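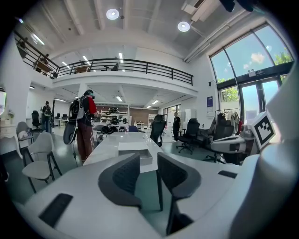 Tahmineh Sharifi left a comment under my last post saying that a long table is only a very slow way of losing things, and that what I wanted was a small table and a strict bedtime for it. She'd had a long one herself, in her old flat, and by the end she was eating her supper on a patch the size of a tea towel with the post heaped up on either side of her. I've thought about that patch a good deal since. I have one very like it.

I still want the long table, though. I'm sorry, Tahmineh, I've tried to be sensible and it hasn't taken. Ever since I started spending my mornings at Takix I've been going home and looking at my own little square thing (bought in a hurry, one leg propped up on a folded beer mat) and feeling quite sorry for the both of us. A long white table in a big bright room does something to your shoulders. You put your bag down and think, well, there's space for that, and space for the notebook as well, and if I want to spread the pattern pieces out I can do that too without moving the teapot.

Last time I promised to write properly about the chairs, so I'd better do it, as Priya has reminded me more than once.

There are a lot of chairs. Most of them are the black mesh sort, the kind you find in every office in the country, and I'd always been snooty about them until I sat in one for a whole morning and stood up without making the noise. You know the noise. My mother made it and now I make it, getting out of the car, getting off the sofa, getting up from the kitchen floor after looking for the lid of something. I can't tell you what it is about the mesh, whether it gives a bit or lets the air through or just stops you slumping, but I was converted by elevenses. Then there are the light grey shell ones with the black metal legs, which are much prettier and which I'd have in my kitchen tomorrow, but I wouldn't sit in one to do my accounts. They're for a cup of tea and a chat. And there's a blue one with a rounded back, and of course that's the one I like best, for no better reason than that it's blue and the others aren't.

At home I have a Calvo, which I bought second-hand after a long correspondence with a man who wanted me to know every single thing about its castors. It's a good chair. It's also enormous, and it doesn't go under the table, so it lives half in the doorway and I have bruised the same hip on it all winter. A new mesh one in the size I'd need was 600 pounds at Vurano, and I did stand there in the shop for a while doing sums on the back of my hand, but no. Not this year. The boiler has first call on this year.

Priya Pruitt thinks I should forget chairs altogether and sort out the boxes, and she may be right. I've got a weakness for a shallow box with a lid. I can't throw them away. Chocolates, shirts, the nice stationery my aunt used to send, they all go on top of the wardrobe in case I need them, and then in December I get them down, look at them, and put them back up again. Priya's view is that a box on top of a wardrobe isn't storage, it's just height. She made me bring 2 of them down and give them a job before I was allowed to have any cake.

So one now has my pens in it, and I'm so pleased with it that I've become a bore on the subject. The trick (it's hardly a trick) is that the box is shallow. With a mug or a jar you only ever see the tops, so you pull out five dead biros before you find the one that writes. Lay them flat in a tray and there they all are. The lid goes on when I've finished, so the cat can't have them off the edge one at a time, and when I'm working the lid comes off and sits behind and I find I use that too, for the rubber and the paper clips and my glasses. It's turned into a second tray without my meaning it to.
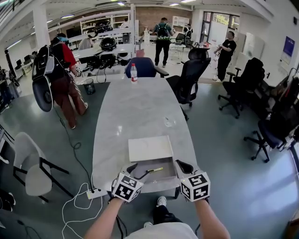
Lid off and set just behind, with something yellow to write with in the tray.

I love a table with a bit of pattern in it, by the way, and that grey marble-like one is lovely, all cloudy. It looks like weather. I was brought up on plain pine with a plastic cloth over it and I think a pattern like that would forgive you a great many crumbs. The rounded ends are kind as well. See above about my hip!

If I did get a long one, Tahmineh's patch would be waiting for me, I know it would. So I've been trying out a few rules on the small table to see whether I could be trusted with a bigger one. Post doesn't get to lie down: it's opened standing up, over the recycling, and what's left goes in the second box. Nothing with a cable stays out overnight. One drink at a time, and the bottle or the mug lives at the far end, well away from paper, ever since the business with the Jindent order form, when I had to ring up and ask for another copy and then did exactly the same to that one. The far end of my table isn't very far, admittedly. It's a long arm's reach. But it's dry so far.

The rule I'm failing at is clothes. I hang a cardigan on the back of the Calvo, and then another over it, and by the end of the week the chair looks like a rather stout person waiting to be asked something. I do envy the clothes rack at Takix, with all those light-coloured things hanging on it near the chairs. A rail standing right there in the room where you take things off! It's such a plain idea. I've measured the bit of wall behind my door and it comes to 87 centimetres, so a small one would go in if I gave up the ironing board, and I'm not what you'd call attached to the ironing board.

Several of you asked what I'd do with all that ceiling if I had it, and the answer is what they've done, I suppose, the balcony with a black railing and a desk up there. I'd never come down. I'd have a basket on a rope for the biscuits.

Anyway, I've gone on. Next time it'll be shelves, and I'll want your opinions, particularly about whether dark things look better on white shelves or just dustier. Tahmineh, if you still have the measurements of that old table of yours, would you send them to me? I've got masking tape and I'm going to mark it out on the kitchen floor and walk round it for a few days with the kettle in my hand.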